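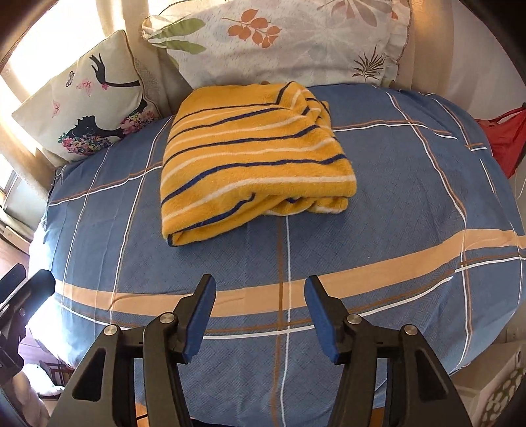
Why do students in our dormitory sleep less in February than in other months?
Exams are the main reason, but the heating also plays a part, as our results show.

Student project report, Kaan Ekinci

I collected sleep diaries in two dormitories, Endia and Kırmızıgül. In total 79 students agreed to take part, and 27 of them stopped before the end. I did not use their pages in the results. The others wrote down the hour of going to bed, the hour of waking up, and the room temperature in the evening. After checking, 2610 lines of diary remained.

The first difficulty was the word "asleep". Many students wrote the hour when they put down the phone, and some wrote the hour when they turned off the light. I corrected the instructions after five days, so the first pages are less exact than the later ones.

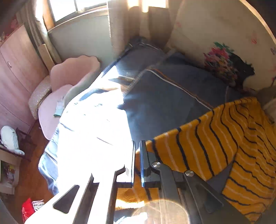 What did the diaries show about warm rooms?
Students in the warmer rooms woke up more often at night and got up later in the morning.

In Endia the radiators have no valve, and students open the window when it becomes too warm. In Kırmızıgül each room has its own valve. The difference in waking at night between the buildings was clear, but I can not say that heating is the only cause. Endia is also closer to the main road.

My teacher advised me to compare weekends separately. I did this only for Kırmızıgül, as too many weekend pages from Endia were missing.

Report handed in Jul 21, 2025. The diary form is in the appendix.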